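Ticket 200-61
Product: Stitholm desk, white top, curved back edge
Queue: Furniture / returns and parts
Status: open, waiting on Cluvitz

Opened 8:40 am
Desk went in against the grey panel wall in April. Two problems. 1) Gap at the back, pens go down it. 2) Black grommet rings, one of them spins when you pull a cord through and has popped out twice. Want to know if this is the wrong top or a bad install.

Reply from support, 9:15 am
Is the top pushed hard against the wall? Are the feet level? Please send a photo from the front showing the back edge, plus the part number from the underside.

Update 10:05 am
Feet levelled, no change. Pushed it back as far as it goes, no change either. Gap is from the curve in the edge, wall is flat. Tape measure says 16 mm at the deepest spot, next to nothing at the ends. Label underneath says Disano, not Stitholm?? Part number half rubbed off, ends in 61. Invoice says Stitholm. Pls advise which.

Reply from support, 11:30 am
Disano makes the tops for Stitholm, so the label is fine. Curved back is a standard option, it leaves room for cords. If a straight edge was ordered we will swap it. Still need the photo.

Update 1:20 pm
Checked the order, just says "white, 2 grommets". Nothing about a curve either way. Colour is fine, keep the colour.
Tried on the loose ring: pushed back in by hand, held till lunch. Wrap of electrical tape round the collar, better, still turns. Not gluing it untill someone says that's OK for warranty.
Also tried a strip of Voyle foam in the gap. Too thick at the ends, fell out in the middle. Binned it.
Photo attached.
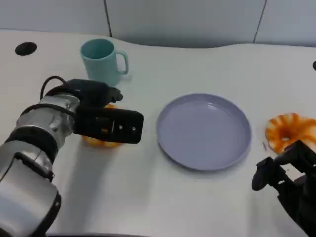 Attachment 1: back edge against wall, grommet at upper left

Reply from support, 2:10 pm
Thanks, that is the curved version. Passed to Cluvitz for a straight top quote. Replacement ring going out seperately, no charge. Please don't glue the old one.

Update 2:25 pm
OK, no glue. Send 2 rings if you can, the other will go next. Will the straight top use the same leg holes? Don't want to drill. Leave ticket open till the rings show up.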